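20 November 2023

**Kusel food scrap pickup goes townwide in February, 60 gallon carts for apartments**

Kusel is going ahead with curbside food scrap pickup. The town council voted for it last night after a long meeting, and the trucks start rolling in February. Every address inside town limits is covered, 2458 households in all. Farms out past the town line are not in, at least for this round.

The hauler is Vuvel, same company that already does the recycling. It will run the scraps to the Plokum compost yard on Matheson Road, which has been taking leaves and brush from the town for years and got its permit for food waste over the summer.

Short version for people who skipped the meeting: you get a small lidded pail for the kitchen and a bigger cart for the curb. Pail fits under most sinks. Cart goes out same day as the trash. Apartment buildings share 60 gallon carts, and landlords have to find a spot for them that tenants can reach without a key.

Cost was the part that took up most of the evening. The fee is 2 dollars a month per household, added to the water bill starting with the first full month of service. Seniors already on the reduced water rate don't pay it. A few speakers wanted an opt-out for people who compost in their own yards. The council said no for now but will look at it again after the first year.

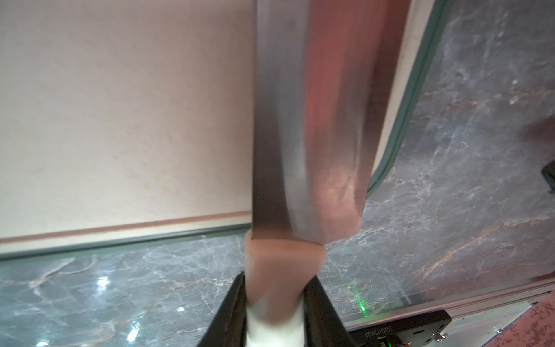
Last winter's trial run covered 700 homes on the east side, and a lot of the talk came back to how that went. Mostly fine, according to the staff report. Trucks missed a couple of streets early on when snow was piled at the curb and the carts got buried. There were complaints about smell in the warm spell at the end, fewer than the town expected. Trash weight on those routes dropped enough that the disposal savings are supposed to cover part of the new fee – the report didn't put a firm number on how much.

The other problem was the wrong stuff in the carts. Plastic bags, mainly. Also produce stickers, twist ties, bread clips, and a suprising amount of silverware. Plokum's screens catch the metal but the stickers go right through and end up in the finished compost, so residents are being asked to peel them off first.

Whats allowed:

- Fruit and vegetable peels, cores, trimmings
- Meat, fish and small bones
- Bread, rice, pasta, cereal
- Coffee grounds and paper filters
- Eggshells and nutshells
- Plain paper towels and napkins

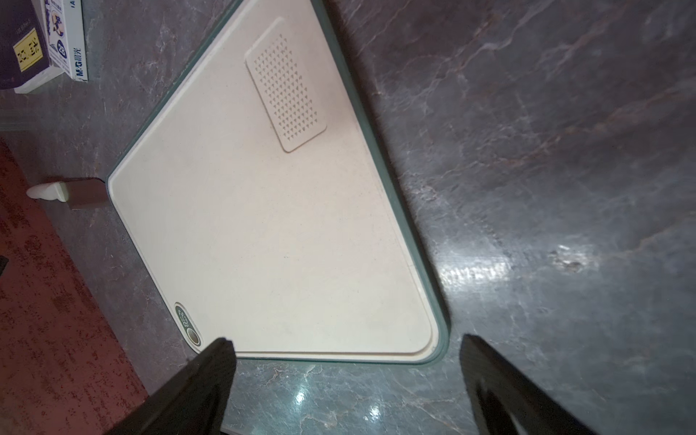
## What stays out

No plastic bags of any kind, including the green ones that say compostable. That one drew groans. Plokum says the bags don't break down fast enough in its piles and wind up in the reject heap with everything stuck to them. Line the pail with newspaper or a paper bag, or just leave it bare and rinse it.

Also no liquids, no cooking oil, no pet waste, no diapers, no tea bags with staples. Large beef bones stay in the trash. Same goes for paper plates with a shiny coating. Pizza boxes are OK if torn up, cheese and grease don't matter.

Carts with too much of the wrong material get a tag and get left at the curb. Three tags in a row and the cart gets pulled until somebody from the household calls the town office. There's no fine. One council member wanted one and didn't get a second.

## Pails and carts

Pails will be handed out at the fire hall and the library before service begins, one per household, bring a water bill or anything with your address on it. Carts will be dropped off by truck, route by route. East side people who kept their cart from the trial should hang on to it, no new one coming. If yours cracked over the winter, call and it'll be swapped.

The pails come in one color, gray. Anybody who already has a container they like can use that instead, the hauler only cares what is in the cart.

Freezing scraps until pickup was a popular tip from the trial households, especially for fish and chicken. Others kept a bowl next to the stove while cooking and emptied it once after supper – less opening and closing of the lid, fewer fruit flies.

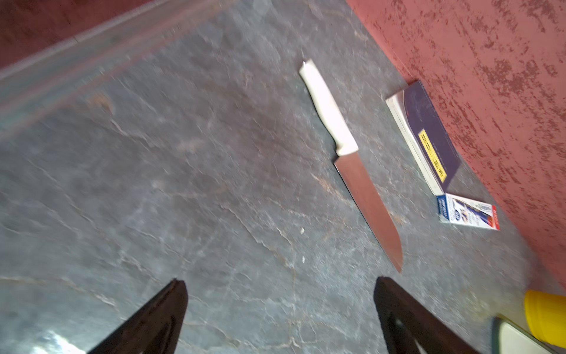
Restaurants and the school cafeteria are not part of this. They can sign up with Vuvel directly at the commercial rate, and the school board is supposed to take that up in its next budget. The grocery on Main already sends its produce waste to Plokum under a separate deal.

Finished compost will be free to residents, pick up at the Matheson Road yard, bring your own bucket and shovel. First batch made with food scraps won't be ready till late summer at the earliest. Garden clubs asking for a full truckload have to arrange it with the yard ahead of time.

Route maps are posted at the town office and go in the mail with the next water bill. Holiday weeks run a day behind, same as trash. The council gets a progress report from the hauler after six months.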